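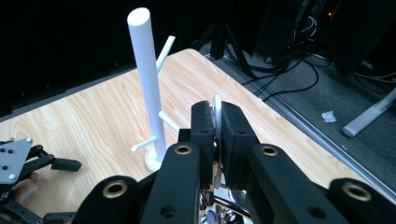 Friday, December – hygrometer check, second pass

Start 8:40. Continuing from the first pass, which I no longer trust below 40 %RH. Goal is to decide whether the two Trorko loggers can stay in the paper store over the winter or have to go back for adjustment. Unit 1184 reads high at the dry end. Unit 2191 looked fine last time but was sitting closer to the lid, so that comparison is worth little.

Salts

Sodium chloride and magnesium chloride, both saturated, both made up as a slurry with visible undissolved solid and only a thin film of liquid on top. The first pass used too much water in the magnesium chloride jar. By the time I opened it there was no solid left on the bottom, so the solution was no longer pinned at its reference value and the whole dry-end series is void. I have struck it out in the sheet and left the numbers readable underneath.

Reference values used, at 25 °C:
Sodium chloride 75.3 %RH
Magnesium chloride 32.8 %RH

The sodium chloride value hardly moves with temperature over the range we see in the room. Magnesium chloride drifts down slightly as it warms. Did not apply a correction, the jar stayed within half a degree all morning.

Jars

Screw-top glass, new gaskets. Ludmila found that the old gaskets had taken a set and let air in on one side. She checked them by closing each lid on a strip of thin paper and pulling. The strip slid out freely at the hinge side on both. New ones hold it all the way round.

Loggers hang from the lid on nylon line, clear of the slurry and clear of the glass. Sensor end down. Splashes on the sensor cap will ruin the reading and probably the sensor, so the jars do not get carried once they are loaded. Set them where they are going to stay, then lower the logger in.

Run 1, sodium chloride

Both loggers in from 9:05. Logging interval one minute.

9:35 still climbing, both.
10:20 1184 at 75.9, 2191 at 75.1.
11:00 1184 at 76.4, 2191 at 75.2.
11:30 1184 at 76.4, 2191 at 75.2.

Called it settled at 11:30. Error +1.1 on 1184, –0.1 on 2191. Both inside the two percent we asked for.

Kári wanted to pull them after half an hour on the grounds that the display had stopped changing. The display rounds to whole percent. The logged trace was still moving at that point. For anyone repeating the procedure: read the trace, ignore the display.

Run 2, magnesium chloride

Loggers rested in room air for twenty minutes before going into the dry jar. In at 11:55.

12:40 1184 at 37.0, 2191 at 33.9.
13:30 1184 at 36.2, 2191 at 33.3.
14:15 1184 at 36.1, 2191 at 33.2.
14:45 1184 at 36.1, 2191 at 33.2.

Error +3.3 on 1184, +0.4 on 2191. So the dry-end fault on 1184 is real and was not an artifact of the bad slurry. It is also not a plain offset, the error at the wet end is a third of that. A single-point trim in the software would fix one end and spoil the other.

Swap check

Exchanged the hanging positions at 14:50 and closed the jar again. At 15:40 the readings were 36.1 and 33.3. Position makes no difference worth recording with the new gaskets. I withdraw my earlier remark about the lid.

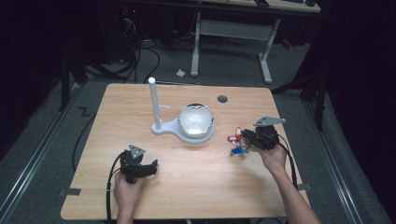

White stand and shiny dome on the light table.

Consequences for the store

The paper store is held between 45 and 50 %RH. If the error on 1184 runs in a straight line between the two points, it reads 2.7 high at 45. A real 43 would show as nearly 46 and pass. That is the wrong direction for us in winter, when the heating pulls the air down and the low alarm is the one that matters. The straight line is an assumption. I have only two points and no salt in the cupboard that lands in the middle.

Dalibor suggests potassium carbonate, 43.2 %RH at 25 °C, which would sit almost on our lower limit. Agreed. He says Beneš had a sealed tub left over from the glaze tests. If it has caked it can still be used, a saturated slurry does not care. If it is contaminated with something else it does, and there is no way for us to tell by looking.

Moved for now:
2191 goes to the store, middle shelf, away from the door.
1184 stays here with a label over the display. Label says reads high when dry, do not use for alarms.

Ye-seo asked whether the older Drirnia dial could cover the second position. No. It sticks, and you have to tap it. Fine for a corridor.

Notes on the sheet

The template still divides by the reading instead of the reference when it works out relative error. Small effect at 75, visible at 33. Rostislav has the master copy and will correct it. Until then I am entering errors in %RH only and leaving the relative column blank.

Also the clock on 1184 is four minutes behind. Times above are from the wall clock. The export needs shifting before anyone overlays the two traces.

Open

Potassium carbonate run, both loggers, same jars, overnight if possible.
Ask Mammont for the price of a two-point adjustment against a replacement sensor cap.
Spare gaskets, same size.
Find out when 1184 was last adjusted – the sticker has worn off and the folder has nothing.

Jars closed and left standing with salts in. Stopped 16:20.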